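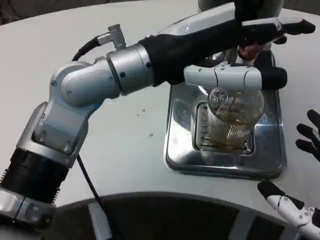 Rakcombe Community Orchard and Seed Garden
Progress report to the Shirazi Fund, second period, up to the end of June

1. Where we are now

In the application we promised to do four things with the grant: plant the lower field with fruit trees, open the seed library, repair the water supply, and hold regular classes on pruning and grafting. At the time of writing the trees are planted, the water supply works in most of the garden, and the seed library is open two afternoons each week. The classes are behind the plan, and I explain this in section 4.

2. Trees

We planted 60 young trees in the lower field, mostly apple and pear, with a smaller number of plum and quince along the north wall. The planting was finished later than we wanted. The ground in the lower field stayed very wet until the end of March, and the contractor could not bring the small digger through the gate without damaging the path. For this reason the last two rows were dug by hand.

Eight trees did not come into leaf. The nursery agreed to replace them in November without charge, but we must pay for the delivery. We looked at the roots of the dead trees and found that they were sitting in a part of the field where the clay is close to the surface. The new ones will go on low mounds, and we will try quince rootstock for the pears in that corner.

The deer fence was not in the first budget. After two nights of damage in April we put up a temporary fence of netting and posts, paid from the contingency line. It holds so far, but the netting is already loose on the side of the road and it will not last a second winter. We ask about this in section 6.

3. Seed library

The seed library opened in the old ticket room, with the shelves along the back wall and a table near the door for the borrowing book. Members take seed in spring and are asked to return some from their own harvest in the autumn. At first we wanted to use an online catalog, but many of our older members prefer paper, so we keep both. The paper book is more complete than the online one at the moment.

The most borrowed seeds were climbing beans, lettuce and a yellow tomato which people here call Dremov. It was brought to us by a family who has grown it for a long time, and it ripens well in our short summer. We had small packets only, and they were all gone before the middle of April. This year we grow a full bed of it for seed, separated from the other tomatoes by the bean rows.

One problem is damp. The ticket room has no heating, and in wet weeks the paper packets became soft. We moved the seed into glass jars with rubber seals, and the packets are now filled only on the opening afternoons. It takes more time, but the seed is better protected.

4. Classes

We planned one class each month and we held fewer than this. The teacher for grafting was ill in February and March, which are the best months for this work, and we did not find another person in time. The pruning classes took place and were full, with a waiting list for the second one. Roughly 30 people came at least once, and several of them now help with the trees in the evenings.

For next winter we have agreed dates with two teachers, so that one can step in for the other. We also ordered the grafting knives early, as the delivery was slow last time – the box arrived after the class it was meant for.

5. Water

The old pipe from the upper tank was leaking in more places than the survey showed. Skikura, the company which did the repair, replaced the whole length between the tank and the tool shed and put in a new valve at each end. The cost was higher than the quote but still inside the building line, because we did not need to buy a second pump.

The two beds closest to the road still have no tap. They are watered with a hose from the shed, and when somebody waters there, the pressure in the rest of the garden is low. We would like to finish this part before the autumn planting.

6. Budget and requests

The full table of spending is attached separately. Most lines are close to the plan. Training is underspent for the reason given above, and contingency is almost used because of the fence.

We ask the Fund for permission to do two things:

Move the unspent training money from this period to the next one, to pay for the grafting classes in February and March.

Use what remains of the building line for a permanent deer fence on the road side. We have one quote already and expect a second one in July.

If the second request is not possible, we will repair the netting and look for the money locally. We would be thankful for an answer before the end of August – the fence company needs eight weeks of notice.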